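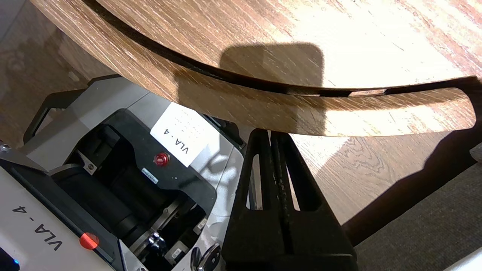
I bought the round table secondhand in July. It replaced a rectangular desk from Fivdale that I had been bumping my hip on for 4 years. The seller had it listed as a dining table for two, but I wanted it for sorting mail, eating lunch and setting down whatever I happen to be carrying when I come through the door.

It has a light oak grain and a rounded edge, and the sun gets on it for a good part of the day. I worried about fading. Judite Nogueira, who used to refinish furniture, told me to turn the table a little every couple of months so one side doesn't take all the light. I have done that once so far. The carpet stops partway across the room, so turning the table means lifting it over the edge of the carpet and then checking that it still sits level. It did, after I moved it an inch or two back toward the wood floor.

For cleaning I use a damp cloth and then a dry one. I tried the Trustovell wood spray that a lot of people like and it left a film that showed every fingerprint. It took three passes with plain water to get it off. The rest of the bottle is under the sink if anyone wants it.

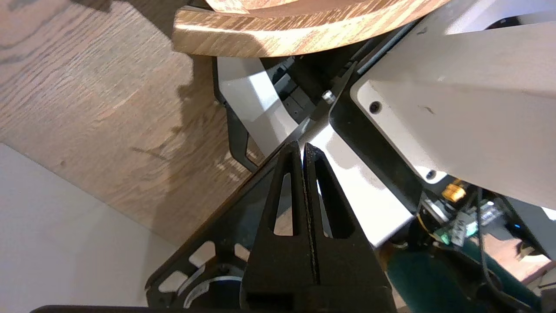
The underside of the rim collects more dust than I expected. There is a lip there, and if you only wipe the top you miss it completely. I run the cloth along it with my thumb underneath, all the way around, and it comes away gray every time. Takes a minute.

The other half of the job is keeping things off the table. My habit is to put something down "for now" and then find it there two weeks later. Last month it was a stack of catalogs, a phone charger and a Policarpio gift bag I was saving to reuse. Now small things go into a round tray, and when the tray is full I have to deal with it. I looked at a bigger one from Flokska and decided against it. A bigger tray would just hold more junk. 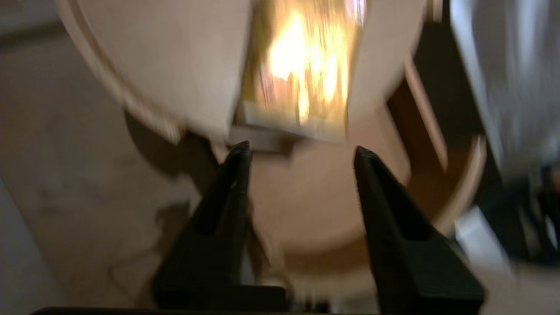 Pranab Hettiarachchi asked me why I don't just get a drawer unit. I had one. It cost $312, and everything I put in it disappeared until I moved. With a tray I can see what's in there, and cards, coupons and small packages get handled within a few days because I'm tired of looking at them.

The raised rim helps too. Batteries used to roll off the old desk and end up under the radiator.

Next I want felt pads for the feet, the thick kind that nail on. The stick-on ones I had on the desk slid off the first summer. If you have a brand that holds up on wood floors, leave it in the comments. I also still need to turn the table again before the end of the month.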